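19 May 2018

Celadon again, and I know, I know, I said last time I was done with it. But the pinholes on the Taslow body are bugging me and I still had a bucket of the base recipe sitting under the sink, so here we go.

Mixed a fresh 2,000 gram dry batch for comparison. Same recipe as the card on the wall, except the frit is Gerano now because we ran out of the old stuff. It's fluffier and it floats on the water like flour, so add it last and let it sink by itself before you go at it with the drill mixer. I did not wait and I wore a good bit of it. (Mask on, yes. Shirt ruined.)

Sieved twice through the fine mesh. The old bucket had a hard cake on the bottom that took forever to scrape up, and I think that's half the problem right there. If people are dipping off the top and never stirring to the bottom, they're getting a different glaze every week! I wrote STIR TO THE BOTTOM on the lid in big letters.

Specific gravity on the old bucket came out at 139 on our little scale, which is thinner than I like for this one. I let the new batch sit and poured off a little water until it coated my finger the way it should.

Test tiles: old bucket, new bucket, and new bucket over a bisque tile I'd rinsed and dried overnight. Three-second dip on all of them. I scratched the marks on the backs this time instead of using underglaze pencil, after what happened to the Liu blue tiles (still can't read which is which, sorry).

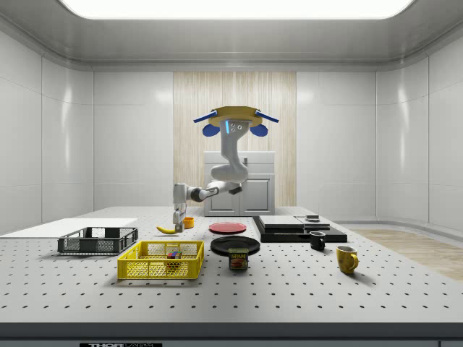
Margin note, green pen: I'd check the bisque before blaming the bucket. We've been rushing the early part of the bisque since winter, and that clay has a lot in it that needs to burn out. Try one load with a slower climb and the same old glaze.

OK, fair. I looked back through the kiln log and the bisque has been going through the low red range pretty fast. So I put a few raw Taslow tiles aside for a slow bisque, and they'll get the old glaze and nothing else. That way it's one change at a time, which I am famously bad at.

Glaze tiles went in the Dasham kiln, middle shelf, cone pack in front of the peephole. Added a 20 minute hold at the top. I've been on the fence about holding because this celadon gets runny on verticals, so every tile is standing up and sitting on a cookie of scrap clay. Wash on the shelves was flaking, scraped it and put on a new coat.
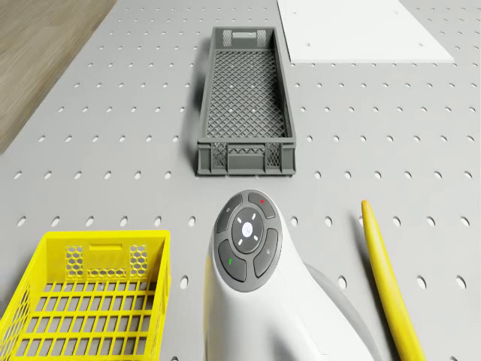

Gray crate on the pegboard top.

Things I keep forgetting and am writing down so I stop: the iron oxide jar is nearly empty, and the lid on the Gerano bag needs a real clip, that twist tie is useless. Also the small scale drifts if it's next to the window fan. Turn the fan off, tare, weigh, turn the fan back on.

Kiln was still climbing when I left. Please don't crack the lid early, I want a slow cool on these. Tiles go on the windowsill when they come out, marks facing down, and leave the raw ones by the slab roller alone until I've done the slow bisque.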